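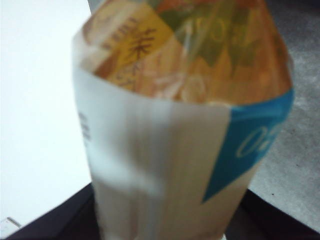 Issue 50, page 4

Haruna shop switches its opening hours

If you've turned up at the Haruna corner shop at eight in the morning lately and found the shutter down, I can save you another wasted trip. I did it twice myself before I thought to ask!

The shop now opens at ten and stays open until nine at night. Efe Tamuno, who took over the lease in August, told me the early trade had dried up once the Skarum bus stopped calling at the top of the road, while people kept knocking in the evening wanting milk, rice and biscuits. So she's swapped things round – and she says the till is already happier for it.

I popped in after work and came out with rather more than I'd gone for (I only wanted teabags). The back wall has new shelving, the freezer has moved next to the door, and there's a noticeboard with room for 200 cards if you don't mind them overlapping. It's free to put one up. Mine is the one about the bicycle.

Carrier bags are still handed out with larger shops, but Efe would love it if you brought your own. She gets through 4000 a year and would quite like to see that come down.

Parcels are staying as well, for now. Chukwuemeka Akpan does the Giver deliveries round our way and he's happy to leave yours behind the counter, as long as you've put your name on the sheet first. Collection is any time after four.

The shop is shut over the holiday and the dates are up on the door. Get your bread in early, is my advice – last year I was left with crackers.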